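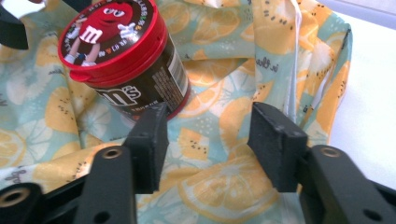 *An M&M's tub on the fruit-print cloth.*

# Saving your own tomato and bean seed

If you've never saved seed before, tomatoes and beans are a lovely place to begin. They mostly pollinate themselves, they're forgiving, and you can do the whole job in the kitchen with things you already have in the cupboard. I started with one overripe tomato that I couldn't bring myself to throw away, and now I have more packets than I have garden (I'm told this happens to everyone in the end!).

Before you pick anything, check what you've been growing. Seed marked F1 will give you plants next year, but they may be quite unlike their parent, and it's a shame to give a warm windowsill to a disappointment. You want something open-pollinated. The tomato I use most is one that goes by the name of Hesine on our allotments, a slightly ribbed red one with thin skin, and for beans I grow the Van Beek climber, which has been passed over the fence so many times that I couldn't tell you where it came from.

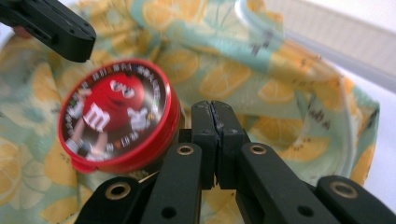 **GARDEN & KITCHEN › Seeds**

## Tomatoes

Choose fruit from your best plant, and I do mean the plant. One enormous tomato on a sickly vine is tempting, but it's the healthy plant you'd like more of. Tie a bit of wool round the truss in August so that it doesn't end up in somebody's sandwich.

1. Let the fruit go properly ripe, a little beyond the point at which you'd enjoy eating it.
2. Cut it across the middle and squeeze the seeds and jelly into a jam jar. Add a splash of water if there isn't much juice.
3. Cover the jar with kitchen paper, write the name on it and leave it somewhere warm for 2 days. Give it a swirl morning and evening. It will smell, and it may grow a bit of white mould on top — both are perfectly all right.
4. Fill the jar with water and stir. Good seeds sink, while the pulp and the empty ones float. Pour off the top slowly and repeat until the water is clear.
5. Tip the seeds into a fine sieve, rinse them under the tap and knock them out on to a china plate.

Please don't use kitchen paper for the drying. The seeds stick to it like glue and you'll spend a whole evening picking them off, as I once did with the radio on and my tea going cold. A plate is much kinder. Rub them apart with your fingertips once a day, and keep them out of strong sun.

## Beans

Beans ask even less of you. Leave some of the lowest pods on the plant until they turn papery and rattle when you shake them. If a wet spell is forecast before they get there, pull up the whole plant and hang it upside down in a shed or porch.

Shell them on a dry afternoon, throw out anything wrinkled, spotted or nibbled, and spread the rest in a single layer on a tray. They need another 2 weeks indoors. To test one, press it with your thumbnail: if you leave a dent, they all stay on the tray a while longer.

I then give mine a couple of days in the freezer in a sealed bag, which deals with any weevils. They must be fully dry before they go in, and you should let the bag come back to room temperature before you open it.

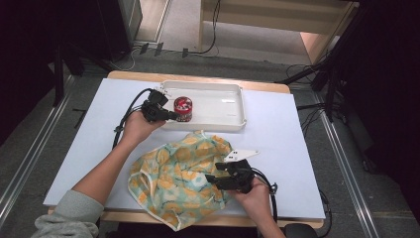
*Photo: Plernar*

## Putting them away

Seeds like to be cool, dark and dry. Paper envelopes are best for the seeds themselves, and then the envelopes can go together into something with a close-fitting lid. A 700 ml jar does nicely for a small collection, and clean sweet tubs or old tea tins will do for the odds and ends. A spoonful of dry rice in the bottom helps with damp.

Write on the envelope before you fill it. I put the variety, the year, and a few words about the plant, such as "early, split a bit after rain". At the Prudis seed swap we also ask people to say which village the seed was grown in, and I find I enjoy reading those little notes nearly as much as sowing the seed. 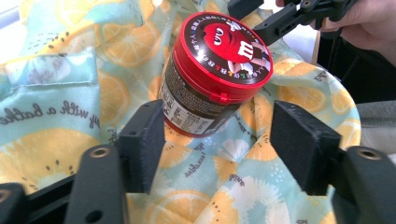
*Small sweet tub, red lid.*

## Checking before you sow

In late winter, lay ten seeds on a damp cloth, fold it over, slip it into a bag and keep it warm. Count what has sprouted after a week or so. If eight have come up, that's 80 per cent and you can sow as normal. If it's only four or five, sow twice as thickly and save a fresh batch that summer.

Tomato seed usually keeps for several years and beans for about three. Any spare beans that are getting on a bit can go in the soup, as long as you soak them overnight and boil them hard for ten minutes before turning the heat down.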